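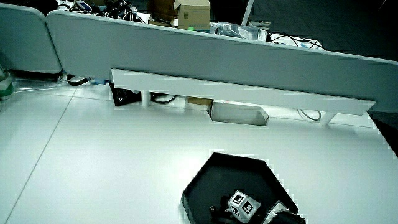

A reader at Vurkcombe wrote that comparing grippers on a marker cube is a waste of time, as any gripper can hold a cube. I disagree. The cube is dull, and the dullness lets you see the gripper's own faults.

We ran the Kinyua and the Flemurex on the same arm, 70 picks each, with the cube in a black tray.

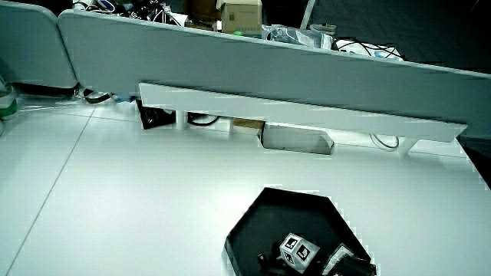
The Kinyua missed 14 and the Flemurex far fewer, but the Flemurex costs almost 2,000 pounds more. For a small workshop I would still buy the Kinyua and spend the difference on a better camera. Most of its misses began with a poor estimate of the cube's angle - the fingers did what they were told.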